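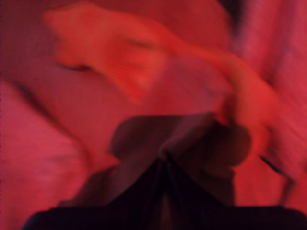
8. Sorting, Loading and Starting a Wash

Read this section before the first full load. It applies to the Vullness 1115 front-load washer with the standard door. If your machine has the Prurau reversible door kit fitted, the steps are the same but the door latch is on the left.

Before you begin

The shipping bolts must be out and the machine must be level (see Section 3). Run one empty cycle on Cotton Warm with no detergent to clear any water left in the drum from factory testing.

Sorting the load

1. Check the care label on each item. Follow the label if it disagrees with the chart inside the detergent drawer.

2. Separate whites, light colors and dark colors. Wash new red, navy and black items alone for the first two or three washes.

3. Empty all pockets. Close zippers and hooks. Tie drawstrings and apron strings together.

4. Turn knits and printed shirts inside out. Unroll socks and shake them out flat so they rinse properly.

5. Put small items in a mesh bag. This includes baby socks, tights and anything with a clasp. Fill the bag no more than halfway.
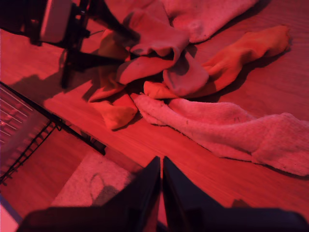 White and orange socks on a wood floor.

NOTE: A load made up only of small items can be hard for the machine to balance. Add a towel or two of a similar color.

CAUTION: Do not wash items that have been in contact with gasoline, paint thinner, dry-cleaning fluid or cooking oil. Vapors can ignite, and this can still happen in the dryer after a wash.

Loading the drum

6. Open the door and look inside the drum and in the fold of the gray door seal. Remove anything left there from the last load.

7. Put items in one at a time. Mix large and small pieces. Do not press the load down.

8. Leave a hand's width of space at the top of the drum for cottons. For synthetics, fill the drum halfway. For wool and delicates, one third is the limit.

9. Close the door until it clicks. If the door light keeps blinking, a piece of clothing is probably caught in the seal – open the door, push the item back and try again.

Bulky items such as comforters should go in alone. The Bulky cycle takes up to 8 pounds of dry weight. Larger comforters should go to a laundromat with commercial machines.

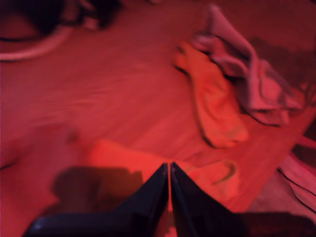
Adding detergent

10. Pull out the drawer. The main compartment is marked II and the prewash compartment is marked I. Softener goes in the small blue section and must not pass the MAX line.

11. Use high-efficiency (HE) detergent only. For liquid, lower the plastic flap in compartment II. For powder, leave the flap up.

12. Push the drawer in slowly. Pushing it hard can spill softener into the main compartment.

With soft water, use the lower amount on the detergent package. Too much suds will make the machine add extra rinses, and the cycle will run longer than the time on the display.

Starting the cycle

13. Turn the dial to the cycle you want. The display shows the time in hours and minutes.

14. Change temperature or spin speed if needed. Settings that are not available for that cycle will beep twice and go back.

15. Press and hold Start for one second. The door locks and the machine weighs the load. This takes around eight minutes on Cotton cycles, and the drum will stop and turn several times with no water coming in.

To add a forgotten item, press Pause. If the lock light goes out, the door can be opened. If it stays on, the water level is too high and the item will have to wait for the next load.

Unloading

16. Wait for the lock light to go out, then open the door. Take the load out soon after the cycle ends to limit creases and odor.

17. Wipe the door glass and the seal with a dry cloth. Leave the door and drawer slightly open.

Place clean items on a dry surface for folding. Keep damp pieces away from electrical equipment and unfinished wood.

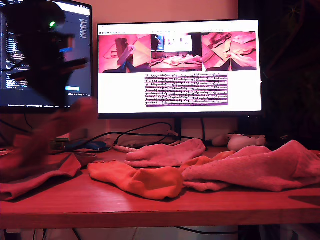 Fabric items on a wooden desk with two monitors.

If something is not right

Display shows UB: the load is out of balance. Pause, spread the load out and restart the spin.

Display shows F3: no water is coming in. Check that both taps are open and the hoses are not kinked.

White residue on dark clothes: use less powder, or switch to liquid, and select Extra Rinse.

Drawer will not close: remove it with the release tab and rinse the channel behind it. Replacement drawers are sold by Klinhom as part number 329.

For noise during the spin, see Section 9.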